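Those who judge school robotics by its trophies should spend an afternoon with the club at Beaulieu. Its members, led by Sverre Ekström, have given the spring to sorting electronic parts into a tray, in a project they call Drirow. It is slow work, and I believe it teaches more than any contest.
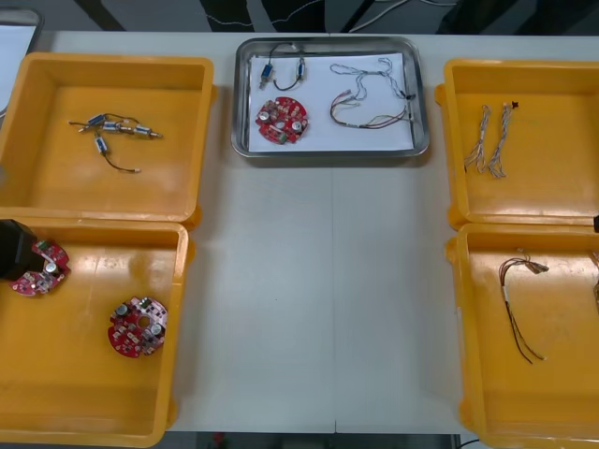
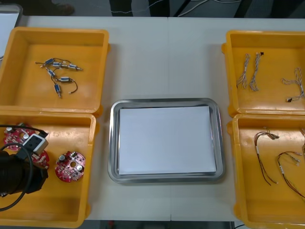

Parts kept in yellow trays, with a steel tray between them.

A competition rewards the single good run. A task of this kind asks for the same care on every attempt, and the club's log for April records 452 of them, failures included. Pupils learn to write down what went wrong – a habit which many adults in industry acquire late. Schools should fund such work as readily as they fund travel to tournaments. At present they do not, and the loss falls upon the pupils.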